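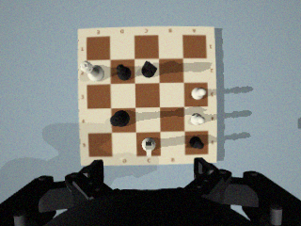
I've been learning minichess on the five-by-five board since June, and the thing that finally made it stick was a book. The Kullis Book of Small Chess has 244 pages, weighs next to nothing and has lived in my coat pocket ever since I bought it. I love it!

If you've never tried the small game, the pieces move as you'd expect but everything happens at once. You're in trouble by move two. The opening chapters are very good on this, and very kind about it too.
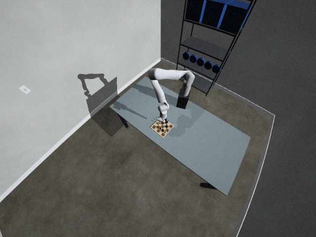
Reading time: 2 minutes

The middle of the book is puzzles, 600 of them, set out six to a page with the answers at the back. I do 10 with my tea at half past seven and another few on the train (the binding lies flat, bless whoever chose it). The knight ones are fiendish. There's a run in chapter four, all knight against two pawns, that had me muttering at the bus stop, and I went straight back to the beginning and did the lot again.

Paper is a decent off-white and takes pencil well. I'd have liked a bigger typeface for the solutions, and the index is thin. 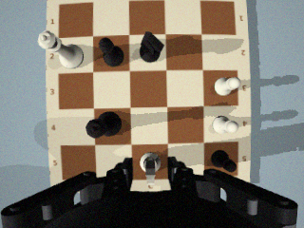 Is it any use if you only play on a full-size board?
I'd say so. The endgame chapters carry over almost whole, and my ordinary chess has got sharper for them.

Compared with the Sundqvist primer, which I also own, it's far more fun and a bit less orderly. Sundqvist teaches you the rules properly and then rather leaves you to it. Kullis throws you a position and lets you flounder, then explains, in a page or so, what you missed.

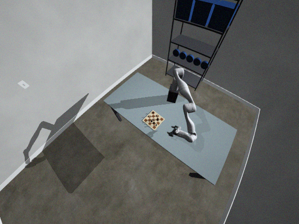
The last chapter has 15 complete games with notes, and they're the bit I keep going back to, especially the long one where both sides lose their queens early and it still goes on for pages. Get the paperback if you can, the hardback won't fit a pocket.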